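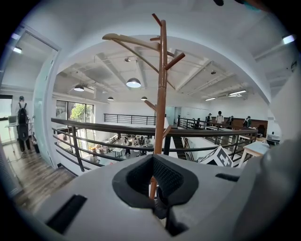 Winter coat swap returns to Trarner Hall

The coat swap is back on November 7, 2023, and the rules have grown since last year. You bring a clean coat, you get a ticket, you take a coat. Glenys Dawber will be on the door from 10 and she has asked us to say that a vest is half a coat. Please don't argue the point with her. People have tried.

Check your pockets before you hand anything over. Last November's haul included a library card, a retainer and a very old sandwich - the retainer is still at the front desk if you miss it.

Kimutai Lema will sew on loose buttons while you wait, though he picks the thread color and his taste runs to orange. Kids' sizes go fast. Men's extra large does not, so if that's you, sleep in.

Anything left over goes to the Paltetti Street shelter, hangers included.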